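Minutes of the club meeting, Friday, March 20, 2026, in the upstairs room at the Farard ground

The meeting was opened at the usual hour. The minutes from February were read and accepted with one correction: the away match at Rebane was lost by four points and not by six.

## 1. Season so far

The head coach gave a short report. The running game is better than last year, but the team gives away too many penalties in the second half. Against Womora we had the ball inside their ten-yard line twice and came away without points. The coach wishes to use the Tuesday training for short-distance plays only, until the match with Clekum. The players present agreed to this.

Two linemen are still injured. The physiotherapist will decide next week if they can train with contact.

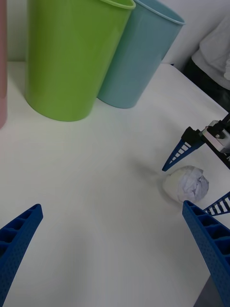
## 2. Equipment

We have 80 helmets in the store. The older ones must go for inspection before summer. It was asked if the junior team can share helmets with the women's team, but the sizes do not fit well and the proposal was taken back.

The budget for equipment is 3,000 euros for the whole year. New shoulder pads for the juniors will be ordered first. The blocking sled must wait.

## 3. Clekum match

- Kick-off is moved to 15:00, on request of the visitors.
- The field lines will be painted the evening before.
- The bus from Rebane does not stop at the ground on match days. This must be written on the website, in a place where people find it.
- Ticket price stays the same. Children under 12 come in free.

There was a longer discussion about the loudspeakers, which the neighbours find too loud. It was decided to turn the ones on the east side towards the field and to play no music before noon.

## 4. Membership

The club has now 101 paying members. The reminder for unpaid fees goes out on Monday by e-mail, and by letter to those without an e-mail address.

## 5. Other matters

The key for the changing room was not returned after the last training. Who has it is asked to bring it to the office.

The next meeting will be held after the Clekum match. The date will be sent by e-mail.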